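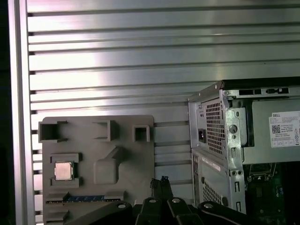 Figure 3. Gray plastic board molded like a computer motherboard, leaning against a slotted aluminum panel.

4.2 What households keep, and for how long

The drawer interviews gave us the richest material of the whole study, and we were delighted by how readily people talked. We had asked residents of Vomdale and Grirngate to tell us about any electronics they owned but no longer used. Most began with a phone and then, ten minutes in, remembered the attic. One retired typesetter in Grirngate had kept every computer she had bought for the family business, with the receipts, and could date each one by the job it was used for!

Across the 200 households, storage was far more common than disposal. More than 60 had at least one desktop computer put away, usually in a closet or under a stair. Demissie's earlier survey in Nondholm (Fasil Demissie, working paper) found the same habit among renters, which surprised us, as renters move often and have less room. We now think moving may help the habit along: a boxed computer travels as a box, and it stays one at the other end.

The reasons people gave fell into 2 broad groups. Some worried about old files, tax records and photos above all. Others felt the machine was still worth something and were waiting for a relative who might want it. Cost hardly came up, even in Sipos, where the August collection is free and stops on every street.

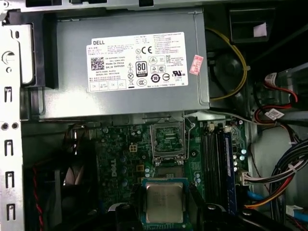 Why do people hold on to computers they no longer use?
Mostly out of concern for the files still stored on them, or a feeling that someone in the family could use the machine later. Drop-off fees were rarely mentioned in our interviews.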